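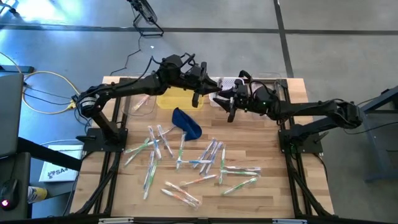
**Will anyone lose their job when the packing benches are automated?**

There are no redundancies planned at the Zepeda Street site. Everyone now on hand packing keeps their classification and base rate. Some tasks will change, and rosters are covered further down.

**Which work is moving to the robot benches?**

Sorting small packaged goods for the Skamel travel kits, starting with toothbrushes. These come to the bench mixed, in their wrappers, and have to be sorted into trays and baskets before kitting. Combs and razors stay on the hand line for now.

**How many benches are there?**

2, both in the old returns area. Each has a pair of arms fixed to opposite sides of a wooden table.

**Who looks after them?**

A bench operator on each shift. The operator brings stock to the table, swaps full trays, clears dropped or jammed items and logs stoppages. You don't need to know any programming. Faults the operator can't clear go to maintenance, the same as for the labeller.

**How do I become an operator?**

Put your name on the sheet outside the lunch room or tell your team leader. Training takes 2 shifts and is paid at your normal rate. All 41 people on the packing roster can apply, including casuals.

**Do I have to apply?**

No. Hand packing, kitting and dispatch all still need people. If you have a medical restriction on lifting or standing, talk to your team leader before you decide, as operators are on their feet for most of the shift.

**Will my hours change?**

Day shift stays as it is. Afternoon shift will start at 2.30 pm instead of 3 pm so the handover can be done while both crews are on site. The extra half hour is paid.

**Is there a new packing target?**

The hand line target stays at 187 kits a shift. It won't be compared with bench output, and bench stoppages don't count against the operator.

**Can I reach in to fix something while the arms are on?**

Never. Press stop, wait for the arms to come to rest, switch to manual and then reach in. This applies even if it's one toothbrush on the edge of the table. Long sleeves must be rolled or clipped, and lanyards come off.

**What about cables on the floor?**

Report any cable lying across a walkway and don't shift it yourself. Trolleys stay outside the painted line.

**Who do I ask about something that isn't here?**

Your team leader, or the drop-in session in the training room at 10 am on Tuesday. Written questions can go in the box near the time clock and the answers will be added to this page.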